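Faux Flowers, Real Vases: A Talk With Stamatia Sotiropoulos

Stamatia Sotiropoulos has been arranging artificial flowers for a living since she was 26. She started with window displays for a furniture store in Zolovden and now does hotel lobbies, dental offices and the occasional wedding. We spoke on Tuesday, June 18, 2019, mostly on the subject of stems.

"People buy the flower head," she says. "They look at the rose and they never look at what it's sitting on. Then they get home and the stem is as straight as a ruler and they can't figure out why the whole thing looks wrong."

Her advice is to bend every stem before it goes in the vase. Most have a wire inside and will take a curve. She does the leaves next, opening each one by hand, and leaves the blooms for last.

The second thing she brings up is color. She was trained to work in two shades and a white, and she kept to that for years. Now she puts one flower in every bouquet that doesn't match. Lately it has been a deep blue rose with pinks, creams and peach.

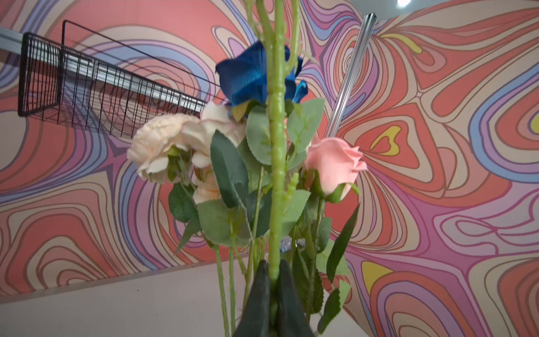 "You only want one," she says. "I tried it with three once, for a lobby, and the client called me the same afternoon. With one, your eye goes there first and then it goes out to the others. It doesn't have to be blue. Blue is just what I had a box of."

She gets most of her flowers from Sarantis, a wholesaler she has used since the furniture store days. An order in May came to 211 stems, which she sorted on her kitchen floor. She doesn't buy by the bunch if she can help it, as the bunches come glued at the base and have to be cut apart.

I asked whether she uses foam. She used to. Her former business partner, Paraskevi Drakos, talked her out of it.

"Paraskevi said if the vase is clear, everybody can see the foam, and if you cover the foam with moss, everybody can see the moss. She was right. So now I cross the stems. The first few flop around and you think it's never going to work. You keep going and they start to hold each other up."

Crossing works best in a vase with some texture on the inside or out. She likes ribbed glass because it breaks up the look of the stems, which she says are the least convincing part of any artificial flower. A light tint helps too. She has a shelf of pink and gray vases from Drevberg and says she paid too much for most of them.
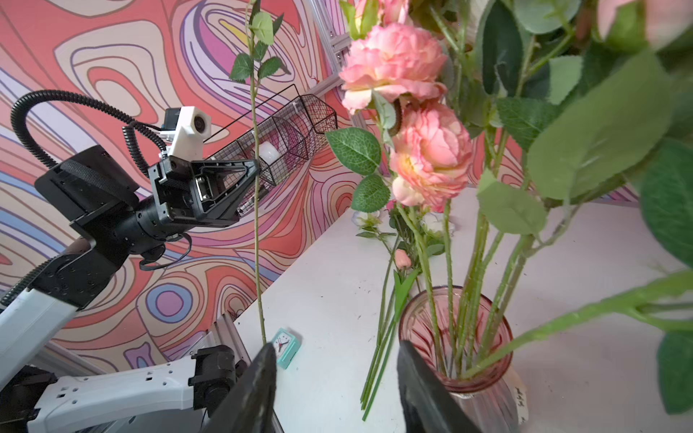
Green stems crossing as they rise from a pink ribbed vase.

Height is where she and her clients disagree. They tend to ask for low and round. She prefers a tall bouquet with buds at the top, and she will leave a stem at full length to see what it does before she reaches for the cutters.

"You can always take an inch off. I had a girl helping me one summer who cut 7 inches off everything in the box before I got back from lunch. We made a lot of small arrangements that week."

As for storage, she gave up on bins. Flowers that get pressed under other flowers come out flat and stay that way. She likes wire mesh baskets on the wall, up out of the way, where a person can see what is in them. The table is kept for the vase and whatever is going into it.

She is also not bothered by a loud wall. A plain background is what most of the books recommend, and she did her first portfolio, for a Sukora showroom, entirely against gray paper. She thinks those pictures are dull now.

"A bouquet has to go in somebody's house. Somebody's house has wallpaper. If it only looks good against gray, I don't know what you've made." 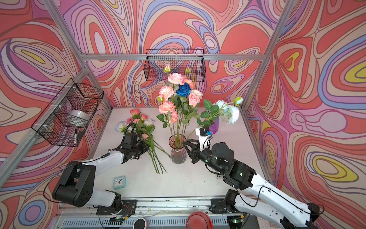 A tall mixed bouquet with the blue rose near its center, against patterned walls.

She dusts her own arrangements with a hair dryer on the cool setting and takes them apart twice a year. Some 300 stems are in use at her house at any given time, by her estimate, and the rest are in the garage.

I asked if she ever works with fresh flowers. "For my mother's birthday," she says. "She can tell the difference. She picks one up and smells it before she says thank you."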